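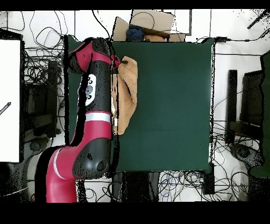 *Figure 8. Arm over the green table with a cloth in the gripper.*

## 7. When the arm stops while holding a cloth

This section covers the protective stop that comes up during cloth handling, when the arm halts partway through a move and the screen reports "Joint limit or load." Read it through before you restart anything. The message names two possible causes, and in our experience it is often neither of them.

The Enstead controller manual says to press Acknowledge and resume. We don't recommend that. Acknowledging clears the message and leaves whatever caused it in place. At the Dorance site the same stop was acknowledged 13 times over one shift before a person walked around to the far side of the table and found the wrist cable pulled tight. The log for that shift reads as though every stop had been fixed.

### 7.1 Before you touch the arm

**CAUTION:** A protective stop is not a power-off. The joints are still energized, and the arm can move as soon as the stop is cleared from any connected screen.

1. Press the emergency stop. Do this even if the arm looks completely still.
2. Tell anyone at another workstation that the arm is down, and have them take their hands off the controls.
3. Write down the joint angles and the full error text. The Gronholm logger is supposed to save both. Check that it did, as it has been known to drop the last entry before a stop.
4. Look at where you are about to put your feet. Cables on the floor are a trip hazard, and a tug on the wrong one can unplug the logger or pull on the arm itself.

### 7.2 Remove the cloth

1. Support the hanging part of the cloth with one hand. Keep your other hand away from the fingers.
2. Open the gripper from its own manual release. Do not pull the cloth out of closed fingers. A thread caught in the finger joint will give you a different fault later, and you won't connect the two.
3. Check both sides of the cloth for sewn-in tags, loose hems and knots. A tag that gets between the fingers changes how far they close, and the software may read that as a firm grip.
4. Set the cloth aside unfolded. You will need the same one for the test in 7.4. A fresh cloth proves very little.

**Note:** The load reading on the screen is an estimate worked out from the joints. We have seen it show 200 grams with nothing in the gripper. Do not use it to decide whether the cloth was too heavy.

### 7.3 Find the cause

Work down this list in order, with the emergency stop still pressed.

1. **Cable drag.** Follow every cable that can reach the arm, from the base outward. Look for loops that could catch on a chair, a box flap or the corner of the table.
2. **Cloth under the arm.** Check the table surface and the underside of the forearm for marks or lint. A long cloth can get trapped between the two when the elbow drops.
3. **Objects within reach.** Anything beside the table counts, including furniture on wheels. It may have been somewhere else when the path was taught.
4. **Payload setting.** Compare the value on the screen with the one on your set-up sheet. The Villanueva gripper update has reset this to zero at least once without a message.
5. **Joint position.** Only now compare the angles from 7.1 with the limits table. If no joint is near its limit, the "Joint limit" half of the message can be ignored.

If you find nothing, record "cause not found." Please don't write "operator error" to fill the box.

### 7.4 Restart

1. Clear people and movable furniture out of reach of the arm.
2. Release the emergency stop and set speed to the lowest step.
3. Run the path once with the gripper empty. Keep a hand on the emergency stop.
4. Run it again with the original cloth, at the same speed.
5. If both runs finish, go up one speed step at a time. Stay at each step for 8 full cycles.

**CAUTION:** Do not raise the force threshold to get through a run. It will make the stops go away, and it will also let the arm push harder on whatever is in its path, including you.

If the stop comes back during step 4 but not step 3, go back to 7.2. If it comes back during step 3, leave the arm powered off and tag it out. Support will probably ask you to reinstall the software first. Send them the joint angles and the error text along with your reply, and ask for the wrist to be inspected.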